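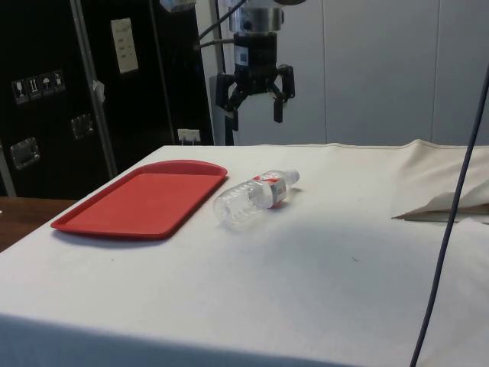
Odette Texier wrote to me that she'd followed the old version of this section all the way to the end, pressed Submit, and had the whole claim bounced back the next morning. The policy number she'd typed was the one from her renewal letter, and Lunura wants the one from the policy schedule. She asked if I could please put that at the top, in plain words, before anybody else does the same. So here we go, Odette, this one's for you!

Section 4. Setting up a contents claim

Last updated October 28, 2023

I'm assuming you've already made your account (Section 2) and added your home (Section 3). If your home still shows a gray circle next to it, go back and finish it. You can start a claim with a gray circle but you can't send one, and the program won't mention this until the last screen. I've asked for that to be changed.

What you need on the table before you start

The policy schedule. It's the sheet with your name, the address and the sums insured on it. The renewal letter has a number too, in bigger print, and it's the wrong one.

The date of the loss, or the date you found it.

Your photos, already on the computer or phone you're using.

Any receipts you can lay your hands on. Missing ones are fine, see 4.3.

4.1 Opening the claim

1. Sign in and choose Claims, then New, then Contents. Don't pick Contents and Building unless the same policy covers both. For most apartment owners the building is on a separate policy held by the association, and a mixed claim gets split by hand, and that's slow.

2. Type the policy number from the schedule. Leave out the spaces, keep the dash. If the box turns green you're good. If it turns yellow, the number exists but the name doesn't match, and nine times out of ten that's a middle name or an accent. Try it exactly as printed, even if it's printed wrong.

3. Enter the date of loss. If you came home from a trip and found the ceiling on the sofa, you may not know the day it happened. Tick Date discovered and use the day you walked in.

4. Choose the cause. The list is long and a little odd (there are three kinds of water). Burst or leaking pipe is for anything that came from inside the building. Surface water is for anything that came in at ground level. Rain through roof or window is what it says. If you can't tell, choose Unknown, water. It doesn't count against you, and the adjuster can change it later without reopening the file.

5. Press Save draft. Please do this now. The program signs you out after 20 minutes if you wander off to look for a receipt, and it takes your typing with it.

Note: a saved draft is not a claim. Your policy's notice period keeps running while the draft sits there. Mine gives me 30 days and yours may give you less, so look it up on the schedule before you do anything else. When time is short, send the claim with one item in it and add the rest afterward. There's an Add items button on every open claim and I use it constantly.

Caution: the cause you choose here decides which excess is applied. I once picked Surface water for a leaky washing machine hose (I was tired, it was late, there was water on a surface) and got a letter quoting an excess that made me sit down. It was put right with one phone call, but check the line marked Excess before you go on.

4.2 Adding rooms

1. Choose Rooms, then Add. Use names that a stranger would understand. "Back bedroom, left" is better than "Grandma's room," because the adjuster never met Grandma.

2. Add only the rooms where something was damaged.

3. For each room, fill in the Floor box. In older buildings this is a real nuisance. Ours went up in 1910 and has a half floor between the street and what the elevator calls one. Use the floor that's on the schedule, and explain the rest in the Remarks box.

4. Storage lockers, cellars and garages go in as rooms too, with the type changed to Outbuilding or storage. Many policies have a separate limit for these, and items put in the wrong type get moved and then sometimes capped. Fabrice Langlois lost a week that way over a set of winter tires.

4.3 Adding items

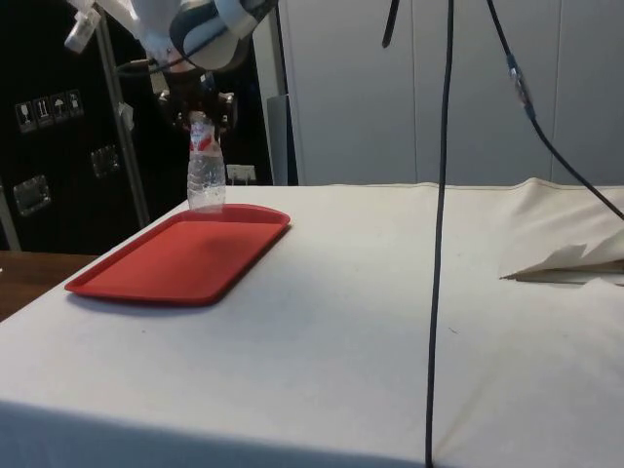
The Description box is where most claims slow down, so I'm going to go on about it for a bit. The adjuster has to find the price of the same sort of thing, new, without ever having held yours, and "kitchen stuff" gets you a polite email and a delay. Write the kind of thing, the material, the color and the shape, in that order. The red tray would go in as "Tray, plastic, red, rectangular, rounded corners, raised rim," and the bottle with the red-and-white label wouldn't get a line of its own at all, as drinks and groceries belong under Food and consumables as one lump sum. Add the size if you know it, and the maker if it's printed on the item. That's plenty. You don't need to say how fond of it you were (I did, the first time, for an entire set of bowls).

1. Open the room and choose Add item.

2. Fill in Description as above.

3. Fill in Quantity. Things that were bought as a set go in as one item with the word "set" in the description. Things that merely live together in a drawer do not.

4. Choose the year you got it. A guess is allowed, and there's an Estimated box to tick so that it's clear you're guessing. Tick it! A guess that's marked as a guess never hurt anybody, and an unmarked one that doesn't match the receipt starts a whole conversation.

5. Choose Repairable, Not repairable or Don't know.

6. Enter the price. If you have the receipt, use what you paid, tax included. If you don't, leave the box empty and tick Please value. I used to hunt around online for prices and type those in, and Kuo-hua Kao told me the adjusters look everything up again anyway.

7. Attach a photo, a receipt, or both. See 4.4.

8. Press Save item. Then press it again if the wheel spins and nothing happens. It won't make a double.

Note: gifts and hand-me-downs are covered like anything else you own. In the Proof box choose Gift or Inherited. A line from the person who gave it to you helps with expensive things. For jewelry, watches, instruments and art there's a separate form, and my notes on that are in Section 6.

Caution: do not throw damaged things away before the claim is accepted. If something smells or is a health risk, photograph it from a few sides, keep a piece if that makes sense (a square of carpet, say), and write the date you disposed of it under Remarks. Blandine Deschamps had her mattress on the curb by noon and then spent most of July proving she'd ever owned one.

4.4 Photos and receipts

1. Choose Attach. You can select several files at once on a computer but only one at a time on a phone, I don't know why.

2. Give each file a name that matches the item before you attach it. The program shows names only, no thumbnails, and picking out IMG-something from a list of the same is a miserable way to spend an evening.

3. Turn paper receipts into photos on a dark surface, flat, with the date and the total readable. Faded thermal receipts come out better if you turn up the contrast first.

4. Bank statements count as proof of purchase. Black out everything except your name, the date and the one line you need.

5. For emails from a shop, save them as PDF. Forwarding them to the claims address does not attach them to your claim.

4.5 Checking and sending

1. Choose Review. Anything in red has to be fixed and anything in orange is a suggestion. I ignore most of the orange.

2. Look at the sum at the bottom. Items marked Please value count as zero for now, so don't panic.

3. Check the bank details. They come over from your account page and may be years old.

4. Press Submit and wait for the reference. It starts with a letter. Write it on paper and take a screenshot too.

5. If you get Error 123, the policy number and the home don't belong together. You've most likely got two homes in your account, so go back to 4.1, step 2, and switch the one at the top of the page.

Note: I-seul Um pointed out that the confirmation email often lands in spam. If it isn't there by the next day, sign in and look under Claims, Sent. If the claim is listed there with a reference, it has arrived, email or no email.

Answering the adjuster's questions is in Section 5, along with what to do when the offer comes in and you don't agree with it.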